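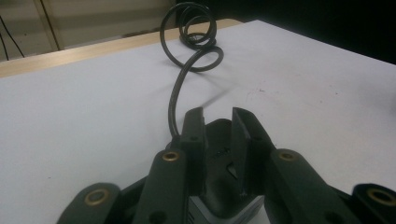
I spent most of Wednesday evening sorting out cables, which I had been putting off since March. We moved the desk to the other side of the room then, and everything that used to reach a wall socket stopped reaching one. Since that move the room has been run off two old extension leads joined together under the rug. I knew it was a bad idea and did it anyway.

Lefteris Vrettos, who rents the room next to mine at Mostyn, trained as an electrician before he went into teaching. He saw the two leads and told me to get rid of them. His advice was to buy one lead long enough for the job, plug it straight into the wall and check the rating on the label against what I meant to run from it.

I wrote down everything that gets plugged in near the desk. The laptop, the lamp, the printer, the phone charger and the small fan heater I use in winter. The heater is the only one that matters for the load. The label on the back says 1,755 watts on the high setting and 1,000 on the low. The other things hardly add to it. I decided the heater would have its own wall socket from now on and the lead would do the rest.
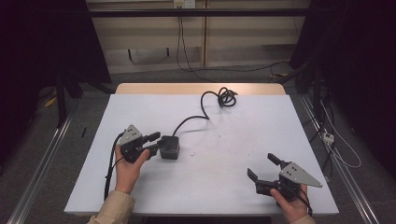
Storing the cable was the part I had got wrong for years. I used to wrap leads tightly round the block or round my elbow, and they came out full of twists that never went away. A black cord laid out across a white board shows it well enough, going up in an arch, then into a sharp bend, then up again before it gets to the bundle. I now coil in loose loops the size of a dinner plate and let the cord turn the way it wants to. A bit of Velcro goes round the middle. The loops go in a shoebox with a paper label on each one, because I can't tell one black cable from another.

I threw out a fair amount while I was at it. There was a charger for a Soto radio I gave away, two phone leads with split ends, and a plug that had gone brown round one pin. They went to the electrical recycling at Busuvport, in the cage by the paint. I had expected to pay for parking there and didn't have to.

I looked at a few leads in the shop. Ultis do a flat one that would have gone under the rug, but Lefteris had already said not to put any lead under a rug, flat or otherwise. I'm going to run mine along the skirting board with clips. There were 56 clips in the packet, so I'll have plenty left over for the hall.

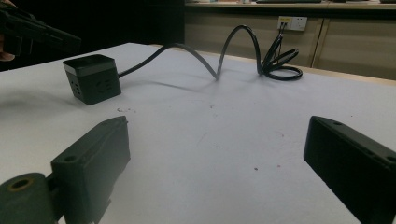
Should an extension cable be uncoiled before you use it?

If it is going to carry a heavy load such as a heater, unwind all of it first. A cable wound up tight can't lose its heat and may get hot enough to damage the insulation. For a lamp or a phone charger it matters much less, but I still spread mine out.

Next is the drawer under the printer, which has batteries in it. I need to find out which of them are flat before I take any more to Busuvport.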